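Does Green Mean Healthy? A Look at Snack Labels
Zixuan Su and Tianyou Pan
2021-04-23

The textbook says shoppers see a green label and think "healthy." We had doubts. Most of the studies we read used made-up labels on a screen, and people knew they were being tested.

We printed two versions of a label for a cracker called Seltow, one green and one red, with the same words and the same calorie count. We gave one or the other to 93 students outside the dining hall and asked them to rate the cracker from 1 to 50. The green group scored it 2 points higher. That is a small gap, and our groups were not well matched. Several people in the green group had just come from the gym. 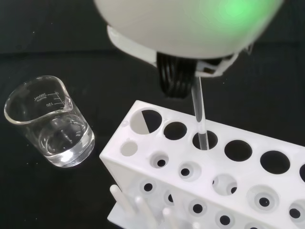
Our other problem is that "green" is not one thing. Our printer gave us a flat, dull green, closer to peas than to anything fresh. A soft green light on white plastic, bright in the middle and fading out at the sides, is also green, and we doubt anyone would think of vegetables. Until a study says which green it used, and on what, we would not trust its result much, and that includes ours.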